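Progress report: Ivance Street common room refurbishment, second period

Prepared by Nawal Ouazzani for the Drurkovov Fund
Covering the months up to and including December

Where we are

The room is open and in daily use. The floor, lighting and wall work described in our first report is finished and has been signed off by the building owner. This period was spent on furniture, the drinks corner and the can and bottle return, which were the three remaining lines in the grant agreement. Two of the three are complete. The return point is working but needs one more part, explained below.

We asked for permission in the first report to move money from the "soft seating" line into the "tables" line. The Fund agreed to this, and the change is reflected in the figures here.

Tables

The old folding tables have been taken away. They had raised edges and a textured top that held on to spilled drinks, and the legs on several of them no longer locked. The new tables came from Pešek, who also supplied the shelving in the hallway. They have a flat, smooth, dark grey top with a slight sheen.

We chose the dark top over the white one after trying one of each for two weeks. The white sample showed coffee rings by the end of the first day and needed a cream cleaner to get them off. The grey one wipes down with a damp cloth. Its weak point is that it shows fingerprints and dust when the light comes in low, so the cleaning sheet now includes a dry wipe in the morning as well as a wet one at closing. The extra wipe takes a few minutes and has been added to the opening shift.

One table arrived with a chip in the underside. Pešek offered a replacement or a discount. The chip can't be seen or felt in use, so we took the discount.

The games box is kept near the tables now. It used to be on a high shelf and people had to ask for it. It holds cards, two sets of dominoes, small balls and bats for table games, and a few puzzles. Small balls do end up left out on the tables. There is a shallow tray by the door for anything found at closing time, and the evening shift puts the contents back in the box.

Drinks corner

The drinks corner has a small refrigerator, a kettle, an open shelf for mugs and a price list. Canned drinks are sold at cost plus a small amount that goes toward cleaning supplies. We started with bottles only and added cans in the second month. Cans sell better, take up less space in the refrigerator and do not roll when they are stored upright.

Over the period we sold 2889 drinks. Of these, 779 were bottles and the rest were cans. Sales were slow at first, picked up when the evening study group started, and then stayed level. The price has not changed since we opened the corner and we do not plan to change it before spring.

The refrigerator is an Otar under-counter model. It holds its temperature well, but the door seal was loose at one corner when it was delivered. The supplier's technician replaced the seal under warranty and there was no charge.

We had planned to allow drinks only at the counter. In practice people carried them to the tables from the first evening, and asking them to go back caused more bother than the drinks did. The rule was dropped. Cans and cups are now allowed on all tables except the one next to the printer.
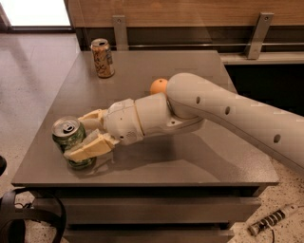 Can and bottle return

Before this project, empties went in the general trash. The grant paid for a three-part return unit with separate openings for cans, plastic bottles and glass. It stands beside the exit so that people pass it on the way out.

The can section fills up fastest. It was being emptied once a week and by the third week it was overflowing, so it is now emptied twice a week. The glass section is hardly used and could be given over to cans. The manufacturer sells a different top plate for this purpose. We have ordered it, and it is the one part still outstanding.

The most common problem is cans that go in with liquid left in them. This leaks into the bottom tray and smells. Jozefína Jelínek, who runs the evening shift, put a small strainer bucket beside the unit with a sign asking people to pour out what is left first. The tray now needs rinsing once a week. Before the bucket it needed rinsing every day.

Empties left on the tables are collected at closing. The person on shift checks whether each can has been opened and whether there is anything in it before it goes in the unit. Unopened ones go back in the refrigerator.

The deposit money from returned cans and bottles is recorded in the drinks book and spent on trash bags and cloths. It does not cover the full cost of these but it helps.

Use of the room

We keep a sign-in sheet by the door. Not everyone fills it in, so the true number of visits is higher than what we can show. The sheet has over 400 entries for the period. The busiest hours are from 4 p.m. to 7 p.m. Mornings are quiet, and we have offered the room to a language class that needs a place at that time. They are due to start next month.

We also left out a short comment form. Most of the comments were about three things:

The chairs. Several people find them too low for the new tables. This is a fair complaint. The tables are slightly taller than the old ones and the chairs were not replaced.

The noise from the refrigerator. It was standing directly on the floor against a hollow wall. We moved it forward a little and put rubber pads under the feet, and there have been no comments about it since.

The heating. This is controlled by the building owner and we have passed the comments on.

Spending

Tables, delivery and the removal of the old furniture came in under the revised budget because of the discount. The refrigerator and shelf were on budget. The return unit went over by 59 dollars, which was the cost of delivery to an upper floor. The original quote had assumed the ground floor. We covered this from the saving on the tables and are not asking for any more money.

Receipts are attached in the order they appear in the spending table. The invoice for the new top plate will be sent when the part arrives.

Next period

Fit the new top plate and change the labels on the return unit.

Get quotes for raising or replacing the chairs. We will come back to the Fund with these before spending anything, as chairs were not part of the agreement.

Start the morning class and check that the opening shift still has time to do the dry wipe before people arrive.

Replace the price list, which is handwritten and has started to fade.

Questions about the spending table should go to Nawal Ouazzani. For anything about the daily running of the room, please contact Jozefína Jelínek, who is there from 3 p.m. until closing.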